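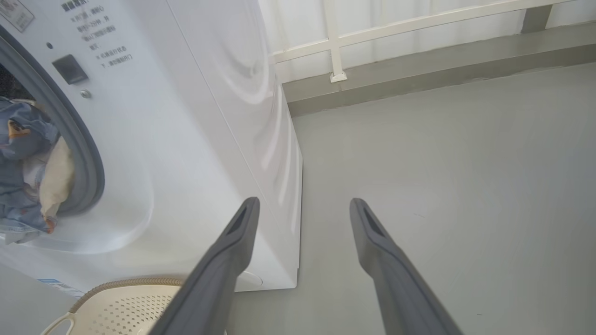 3.2 Task and collection procedure

The laundry task was chosen as the longest of the household tasks in the Samemia set. It asks the robot to deal with a front-loading washing machine and a plastic basket that stands on the floor next to it, and it combines three kinds of contact that are usually studied apart: a hinged door with a latch, soft items with no fixed shape, and a container with a thin rim. All demonstrations of this task were given by remote control. Demonstrations by hand, in which the operator takes hold of the arm and moves it directly, were used for the shorter tasks and are treated in Section 3.4.

The operator works at the Jarier station, a pair of small leader arms with the same joint layout as the robot's own arms. Joint angles are read from the leader arms and sent to the robot as position targets. The gripper opening is set by a trigger on each handle. No force is returned to the operator. We tried a simple form of force feedback in July and dropped it, as operators slowed down near the door and the recorded paths became less even from one demonstration to the next.

Operators see the workspace through the wrist cameras and one fixed camera. During grasping they relied almost wholly on the wrist views. The fingers are always in sight in these views, so the operator can judge the gap between the fingertips against the cloth without any drawn overlay. The cost is that the fingers hide part of the object at the moment of contact. Most operators learned to pause just short of the cloth, correct the wrist angle, and then close in one movement. We kept these pauses in the data. An early version of the pipeline removed any stretch in which the arms were still, and policies trained on that version tended to close the gripper too soon.

Each demonstration was split into stages after recording. The stages are: approach the machine, open the door, move items between drum and basket, close the door, and withdraw. The direction of transfer, loading or unloading, was fixed before each session and stored with the recording. Stage limits were marked by the operator with a foot pedal and later checked by a second person against the video. Where the two disagreed by more than one second, the second person's mark was kept.

Figure 2. Wrist camera view of the washing machine with the door shut and fabric in the basket.

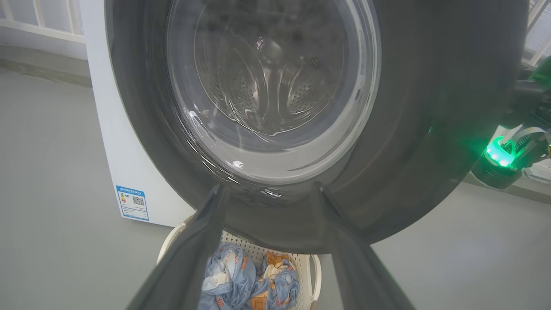

The door stage proved the hardest to show well. The rim of the door is thick and rounded, and the arm must follow an arc while keeping its grip. With a leader arm that gives no sense of load, operators tended to pull in a straight line at first, which made the fingers slide along the rim. We therefore gave each operator a practice period on the door alone before any recording was kept. After practice, the usual method was to use one arm for the door and to hold the other well back until the door was clear. Recordings in which both arms touched the door were kept but given a separate label.

Closing the door needed fewer attempts. The main fault was cloth trapped between the door and the seal. Operators could correct this within the same demonstration by opening the door again and pushing the item further in, and we asked them to do so. These corrections are useful to the policy, as they show the way back from a state that a clean demonstration never reaches.

In all, 455 demonstrations of the laundry task were recorded. Of these, 43 were set aside. The causes were lost camera frames, a late or missing pedal mark, and sessions stopped by the operator. A further 39 were kept for testing and took no part in training. The median length of a demonstration was about 8 minutes, with the transfer stage taking up the greater part of it.

3.3 Processing and training

Camera images and joint readings were matched by time stamp and brought to a common rate. The clocks of the two arms drifted apart slowly over a session, so the offset was measured at the start and end of each one and corrected by linear interpolation. We did not smooth the joint paths. Small tremors from the operator's hand are present in the raw recordings, and the Clumon controller filters most of them out at run time.

The policy takes the latest image from every camera, the current joint angles, and the stage label, and gives a short run of joint targets for both arms. Only the first part of each run is carried out before the policy is asked again. Training used the Satti code base with its default settings, apart from the image crop, which we turned off for the wrist cameras. Cropping often removed the fingertips from the view, and with them the clearest sign of how far the gripper stood from the cloth.

The stage label is given by the operator in training but must be guessed at run time. A small classifier was trained for this on the same recordings. Its errors fall mostly at the change from transfer to closing, where the only evidence is whether any cloth is left to move. During unloading, items at the back of the drum are hard to see from the wrist cameras, and the classifier sometimes moves on too early. The effect of this on overall success is reported in Section 4.2, together with results for a version of the policy that is given the true stage.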